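Clendetti Two-Arm Cell - demonstration day and product information
Updated 01/12/2024

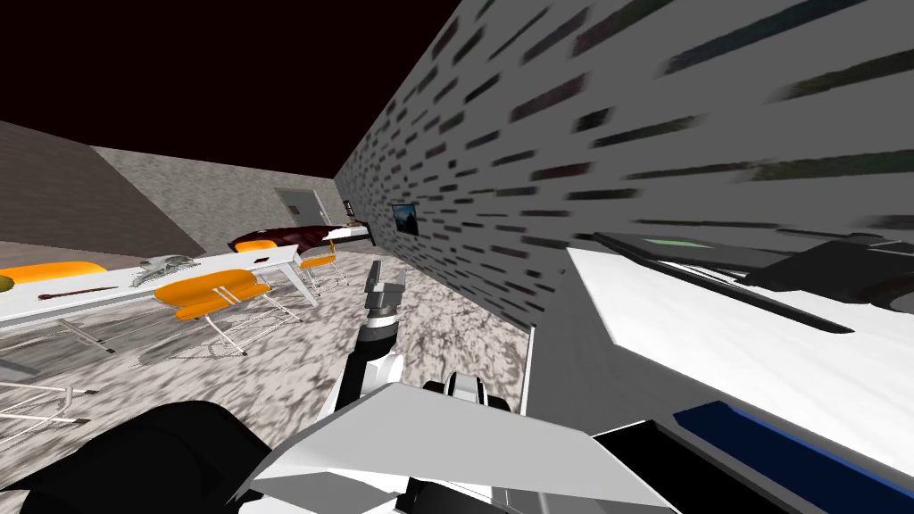
The Clendetti is a two-arm robot with electric grippers, delivered together with the Paltach simulation package. Visitors who come to our demonstration day at the Flendell hall can first try their task in simulation, and after that see the same program run on the real machine. We have kept this order since July, when many guests asked for more time at the screen and less time in the lecture room.

What is shown at the demonstration

The demonstration is given by Aatos Rantala, with Oskari Kokkonen at the second station. It starts in Paltach, in a furnished room with a table, chairs and a counter. The operator moves one arm above the floor with the gripper open, and explains how the joint limits are set and where the arm will slow down by itself. Guests may then take the controls. You do not need any programming skill for this part, only some patience in the first minutes, because the view follows the robot and it takes a while to get used to it.

After the break the group moves to the real cell. Here we run pick and place, handing over a part from one arm to the other, and a short sorting task. If you bring your own part, please send us the measures beforehand so that we can choose the right finger pads. Parts with oil on them can not be used in the hall.

Main data

Number of arms: two
Gripper: two-finger, parallel, electric
Reach of each arm: 819 mm
Minimum free width for the base: 1000 mm
Control: Uysal controller, included in delivery
Simulation: Paltach, 3 user licenses included

The base stands on four adjustable feet and must be bolted to the floor before the arms are used at full speed. For a demonstration at reduced speed the rubber feet are enough on a level floor. The controller can be placed on the left or on the right side, but please tell us which one in your order - the cable channel is made at the factory and is difficult to change later.

About the simulation package

Paltach comes with ready rooms, and you can also build your own from simple shapes. Surfaces and furniture can be changed, so that the same task is practiced in different surroundings. The robot model uses the same joint limits as the real arms. Contact between the fingers and soft objects is still simplified in the present version, and we recommend that such tasks are always tested again on the machine. Rigid parts behave well.

A program made in Paltach is sent to the Uysal controller over a normal network cable. On the first run the controller asks for a confirmation at every motion. This can be turned off in the settings by a user with service rights.

Visiting us

The visit is free of charge. A deposit of 600 euros is asked only if you want to borrow a set of grippers afterwards for your own tests, and it is returned when the set comes back complete. Safety shoes are required at the real cell and can be borrowed at the entrance in most sizes. Photography is allowed at the simulation stations. In the hall, please ask Oskari first, as there are sometimes customer parts on the benches.

Groups from schools are welcome when a teacher is present the whole time. The talk is given in Finnish or English - please choose the language in the registration form.

Ordering

The robot, the controller and the simulation package are sold as one set. Paltach licenses can be added later. Extra finger pads, floor bolts and the longer controller cable are listed under Accessories.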